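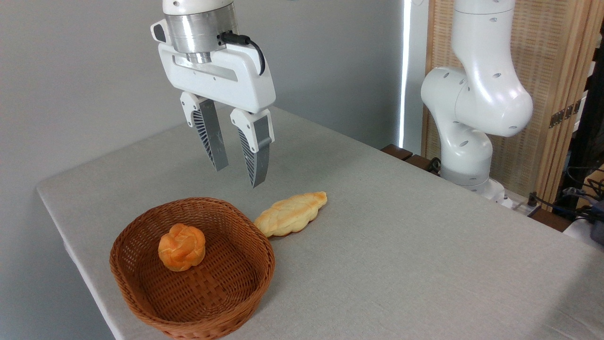
The gripper hanging above the table by the bread, fingers open and not touching anything.

How I Taught My Arm to Put Bread in a Basket

2025-06-19

I've been building a two-arm table in the shared workshop for a while now, and the question I get most is how I do the bread pick. So let me write it all down, including the parts I got wrong (there were plenty!). You'll need an arm that already moves when you tell it to, a two-finger gripper you can command to a position, and some bread. I'm going to assume you've got your emergency stop wired and within reach. If you don't, go do that first and come back.

Only one arm does anything in this tutorial. The second one stays parked at the back of the table with its motors locked, and we'll get to it in another post once I stop breaking it.

Step 1: Cover the table

I started on the bare tabletop and hated it. Rolls skated away the second a fingertip brushed them, and the shine messed with my camera too. Now I stretch a plain light gray cloth over the whole thing and let it hang over the corner. Pull it tight and clip it underneath. If there's a wrinkle, the bread will find it, and then your heights are off and you'll spend an evening blaming the software like I did.

Put your basket down and mark where it goes. I use small bits of tape under the rim. Mine is a shallow oval wicker one, and shallow is what you want, so the fingers can get down to the bottom without the housing bumping the rim.

Step 2: Sort out the cable

Before you run a single motion, look at the gripper cable. On my setup it plugs into the side of the wrist flange and loops around the housing. Jog the wrist slowly through its whole turn, both ways, and watch that loop the entire time. Too tight and it yanks on the plug. Too loose and it hangs down into your bread. Vangelis from the Tuesday crowd talked me into limiting the last joint in software and I haven't pulled a plug out since.

Step 3: Set three heights

I keep these in a little config file that my control script (I call it Kureck, long story) reads at startup:

travel height: 200 mm above the cloth
approach height: 100 mm above the cloth
grip height: 20 mm above the cloth

Those are fingertip heights with the gripper pointing straight down. Measure yours with a ruler, at the fingertips, with the fingers open. Then measure again with them closed! My pads swing in a slight arc, so the tips end up a bit lower when they shut, and the first time I skipped that check I drove them right into the cloth.

For anything sitting inside the basket, add the thickness of the basket floor to the grip height. Wicker is lumpy, so be generous.

Step 4: Pick the bread

Use two shapes. I practice with a small round roll with a knotted top and a long leaf-shaped one with a crosshatched crust, and they want completely different things from you.

The round roll is the easy one. Come straight down over the middle, close, lift. You can be sloppy about wrist angle and still get it.

The long one needs the wrist turned so the fingers close across the narrow way. Lay it down at a diagonal on purpose. If you always line it up neatly with the table edge you'll never find out that your angle math is backwards (mine was, for most of March). Grab it near the middle of its length or it'll tip nose-down when you lift.

Step 5: Close gently

Tapered, ribbed finger pads are great for this, but they can still squash a roll flat if you let them. Don't command the gripper all the way shut. Command it to a width slightly smaller than the bread and keep the force setting low. My routine goes:

Open wide at travel height.
Drop to approach height and pause.
Turn the wrist if needed.
Drop slowly to grip height.
Close to the target width.
Wait half a second, then lift straight up.

That half second matters more than I expected. Without it my script started lifting while the fingers were still closing, and the bread popped out sideways. I set the wait between stages to 3000 milliseconds the first time through any new routine, so there's time to hit the stop, and then bring it down once I trust it.

Step 6: Let go over the basket

Move across at travel height, never lower. Come down inside the rim, open only as far as you need to, then go straight up again before moving sideways. Opening all the way inside the basket is how I shoved the whole thing across the table in front of Sofia and Christos, who still bring it up.

If it isn't working

Bread slides out on the lift: grip lower before you grip harder.

Fingers land to one side every time: your table origin is off. Redo it with the gripper pointing at a tape cross.

Fingers land to one side only on the long bread: check the sign on your wrist angle.

Everything worked yesterday: somebody moved the basket. Check the tape.

Crumbs get into the ribs of the pads, by the way. I go over them with a dry toothbrush at the end of the night, with the power off.

Next time I'll unlock the second arm and try having it hold the basket still. Chrysanthi has already written the handoff code and I just need to print a new mount for it.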